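# Buying a second-hand robot arm for the workshop: what to put in the budget

Wednesday, April 6, 2022

I wrote these tips after we bought our first arm and spent much more than we had planned. The arm itself was the easy part of the list.
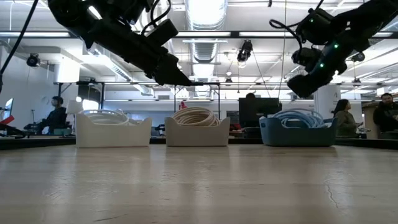

Before you ask for any price, write down the one job which the arm must do. Ours was to sort cables into bins at the end of the day. With this sentence in your hand, you can refuse many things that a seller will offer you.

## Costs that we forgot

- **Table.** It must be heavy and must not move when the arm stops quickly. We paid 443 euros for a used one, and it was the best money of the whole project.
- **Gripper.** Often it is not included. Ask twice, and ask in writing.
- **Spare cables.** The cables on the arm bend all day and they wear out. Order one full set together with the arm, because later the delivery can take 30 days.
- **Electrician.** We needed one extra socket line and a stop button near the door.
- **Your own time.** Count it also. My colleague Bianka Sárközi kept a small notebook, and we had used more than 10 evenings before the first useful result.

Our extras came to 1365 euros together, without the table. If your budget cannot carry such a sum, wait until September and save, or begin with one arm when you wished for two.

## Comparing offers

We had offers from Helutix and from Skasis. The Helutix price looked lower, but transport and the control box were on a separate page. Put all offers in one sheet with the same lines, and leave a line empty if the seller has not answered. Many empty lines tell you something about the service you will get afterwards.

## Bins

Buy them before you plan the reach of the arm. A low front edge helps, both for the gripper and for your own hand. Measure the bin when it is full: coiled cable springs up and needs more height than you think. Different colours are useful for people, so the new colleague does not have to ask where each cable goes.

Leave a free strip of table in front of the bins, and do not let it become a shelf.

*Alina Grecu*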